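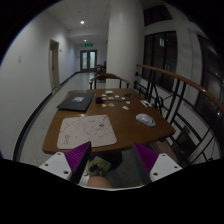 1/ OK, I have a new favorite place to work and it's the long brown table in the hallway! I moved out of the back bedroom in March and I keep meaning to write up how I set it up and how I clean it off, so here goes. Desk people, this thread is for you.

2/ Why a hallway? Length! My old desk was 80 cm wide and I spent half my life moving things off it to make room for other things. On a long table the laptop goes at the left, the mouse goes at the right, and the whole middle is left over for whatever I'm sorting that week.

3/ The one rule I stick to: everything that lives at the near end has to be something I touch every day. Laptop, pad, mouse. The far end can be as wild as it likes until Tuesday evening, when I do the big reset (20 minutes on the kitchen timer, music on, no sitting down).

4/ Big thank you to Rawiri Goodwin, by the way, who helped me carry this table up from the shop in Trastcombe and did not complain once, even on the stairs. Well, once. Rawiri, I still owe you lunch!

5/ Let's talk reset order, because I've tried it every which way. Small stuff first, cable second, big stuff last. If I start with the laptop I just open it and then I'm reading email. There are 2711 unread in there and they can wait. 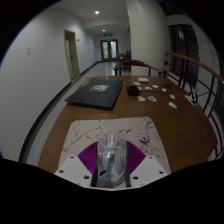 6/ A mouse is the thing your hand is on all day, so get one you really like looking at! I went through three boring gray ones before this. Mine has a clear plastic shell and you can see right in to the ridges inside, and I love it every single morning. The one catch is that a clear shell shows every fingerprint, so it gets a wipe with a barely damp cloth at each reset. Same for the big pad with the dark pattern on it. I was worried a pad that light would look grubby in a week, but wiping it down on reset night is keeping up with it so far.

7/ Small stuff. I am a saver of tiny paper things: stickers, little cards, tags with a nice shape. They come out of my pockets and get scattered all over the table and I'm always so happy to see them and never put them anywhere. So now there's a shallow tin in the drawer with a Mekness label on the lid, and at reset time each piece gets picked up and I decide right then. Tin, notebook, or recycling. No "maybe" pile!! The maybe pile was how I ended up with a shoebox of 577 stickers at my last place (yes I counted, it was raining).

8/ Picking them up by hand one at a time sounds slow, and it kind of is, but please don't do what I did and sweep them into your palm with a ruler. Thin ones slide off the edge and go under everything. I found one stuck to my sock at the grocery store.

9/ Cable. A thin black cable on a brown shiny table is easy to lose track of, and it loves to snake between all the little papers and drag them along when you pull. Lift it straight up off the table, coil it around four fingers, then put it down next to its plug. I don't use ties anymore. A loose coil is fine if you aren't going anywhere with it.

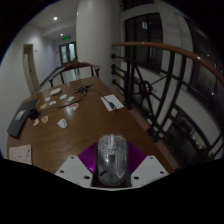 10/ Polish, since a few of you asked last time. The top is varnished so it doesn't want much. Dry cloth most weeks, and a little soapy water on a cloth if there's been tea. Go along the grain, do the rounded edge too (it collects dust you can't see until you run a finger along it), and let it dry before the pad goes back down.

11/ Pichit Sangkhawat wrote to ask whether I get bothered by people walking past. Sometimes! But they also bring me snacks, and I like hearing the house going on around me. If you need real quiet this isn't the spot. Pichit, you have that gorgeous landing at Drostano and I think you should at least try a chair out there for an afternoon.

12/ Next I want to find a home for the flat papers, which are still just sliding around loose. I'm looking at one of those low trays with a lip at the front. If you have one and you like it, tell me which and how deep it is, and send me your tables too, messy ones especially!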